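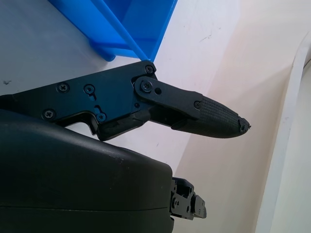
# Queue Length and Entry Time at a Live Quiz Night

Project report, second-year Event Operations
Submitted Feb 28, 2025

## 1. Background

The Grikside is a single-room venue with a bar along one wall and a low stage at the far end. Its music quiz is a ticketed evening in which teams answer rounds played by a live band. Doors open 45 minutes before the first round. In the season before this project, the first round often started late, and the venue manager attributed this to slow entry at the door.

The project set out to measure entry time per team, find which step took the longest, and test one change to the process. Sound, lighting and the quiz content were outside its scope.

## 2. Entry process before the change

Teams booked through Bravel, the ticketing service used by the venue. One person normally booked for the whole team and received a single confirmation with a code. On arrival the following steps took place at one desk:

1. The code was scanned.
2. The team name was checked against a printed list, or collected if it had been left blank at booking.
3. A table was assigned from a floor plan.
4. Wristbands were handed out to every member present.
5. An answer pad and pen were issued.

Members who arrived after the rest of their team rejoined the same queue to collect a wristband. The printed list was sorted by booking time, so finding a team took longer on busy nights.

## 3. Method

Data were collected over 33 quiz nights, beginning in August. A student stood beside the desk with a stopwatch application and logged three times per team: joining the queue, reaching the desk, and leaving it. Late members were logged as separate entries. In total 1,415 entries were recorded.

The three times were entered into Skolleo, the spreadsheet tool provided by the department, on the same night. Entries with a missing time were removed before analysis and are not included in the total above.

The join time is the weakest of the three measurements. When the queue reached the street door, the observer could not see its end, and join times were taken from a second student outside. The two phones were set to network time before each session — the seconds were not checked again during the evening.

## 4. Findings

The longest step at the desk was table assignment. It was slow for two reasons. Teams asked to move closer to the stage, and staff had to check whether the requested table had already been promised to a larger team. The floor plan was marked in pencil, and erased marks were hard to read under the entrance lighting.

Scanning was quick in nearly all cases. The exceptions were codes shown on a cracked or dimmed screen, where staff typed the reference by hand.

Late members had a larger effect than expected. Each took little time at the desk, but they tended to arrive shortly before the first round, when the queue was already at its longest. On band nights with a well-known theme, such as film music, this overlap was more marked.

Bar service was not measured. It was noted, however, that part of the bar queue crossed the entry queue near the coat rack, and that people sometimes stood in the wrong one.

## 5. Trial

The process was changed as follows for the later sessions:

- Tables were assigned in the afternoon, by team size, using the Bravel export.
- Each table number was written on an envelope holding the wristbands, answer pad and pen.
- Envelopes were filed alphabetically by team name.
- Late members collected wristbands from a stool beside the coat rack.

The median time at the desk fell by around 2 minutes per team. Requests to change tables continued, but were passed to the floor host after entry and no longer held up the desk.

One problem was introduced. Teams that had left the name blank were filed under the surname of the person who booked, and other members did not always know who that was. A required name field at booking would remove this, and the setting is available in the venue's account.

## 6. Limitations

Ticket sales were higher in the earlier sessions than in the trial sessions, so part of the reduction in queue length may come from smaller audiences. Time at the desk is less affected and is the more reliable figure. The venue also replaced its scanner during the trial. The scan step was not timed separately, and the effect of the new device is unknown.

## 7. Recommendations

Keep the envelopes and the afternoon table plan. Make the team name a required field. Move the stool to the stage side of the coat rack, clear of the bar queue. Any follow-up should time the scan and the envelope handover as separate steps.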